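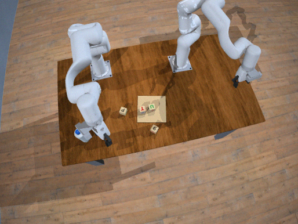
About Vurnano

Vurnano writes software for two-arm robots. We are based in Dirkville and we don't build hardware. Customers come to us with arms they already own, or plan to buy, and we supply the part that decides where those arms go and how they get there without hitting each other.

The company started with a single contract to fix a motion planner that kept timing out. The fix grew into a product, and the product is now most of what we do.

What we make

Hundell is our planner and controller. It takes a goal for each arm, checks both paths against the table and against each other, and sends joint commands to the robot. Replanning takes 40 milliseconds on the workstation we ship as standard. If the two arms want the same space, Hundell gives one of them priority and holds the other back. The priority rules sit in a plain text file that the customer can edit.

Lema is the tooling around it. It records runs, plays them back, and shows what the planner knew at each step. It started as an in-house debugging tool. Customers saw it during support calls and asked for a copy, so we cleaned it up and gave it a manual.

Both products run the same way against a simulator or a real cell – the only thing that changes is the driver underneath.

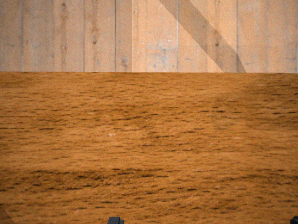
Renata Okell
Lead Engineer, Planning and Control

How we work

I wrote this page because most of the questions we get are about testing, and the engineers are the ones who answer them.

Every change to Hundell goes through simulation before it goes anywhere else. Our regression suite has 711 tasks. Most of them are small: reach for a letter block, move one arm clear of the other, stop above a board and wait. Small tasks are easy to read when they fail, and they fail for one reason at a time.

We change the lighting, the camera position and the objects on the table between runs. Perception code that has only seen one kind of shadow will sooner or later take a shadow for an object, and we would like to find that out at our desks. Blocks get turned so their letters face different ways. An upside-down letter should still give a usable pose, even when the reading of the letter is wrong.

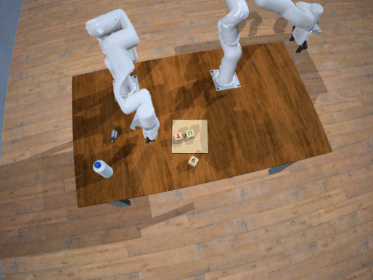
Simulated two-arm table with letter blocks and a bottle lying on its side.

A release needs 93 percent of the suite to pass, with no collisions between arms. The second rule has no exceptions. A task that runs out of time counts as a failure, and we list those in the release notes along with the rest.
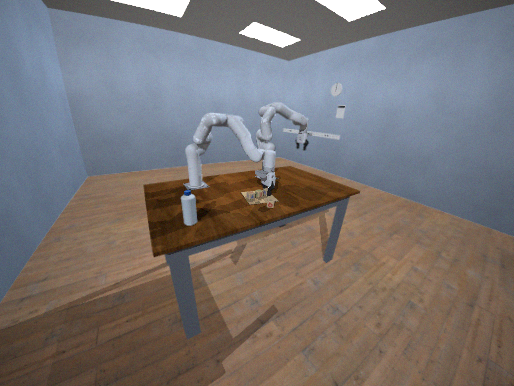
Working with us

A project usually begins with a model of your cell. Send us the robot description files, the table dimensions and a list of the parts you handle. We set up the scene, run Hundell in it and send you the Lema recordings, including the bad ones. After that we come to your site for 2 weeks and move the work over to your robots.

We do not write vision systems for moving conveyors, and we do not take on mobile bases. We will say so on the first call.

The next Hundell release is planned for August. Existing customers get it under their current license.

Page last updated July 12, 2025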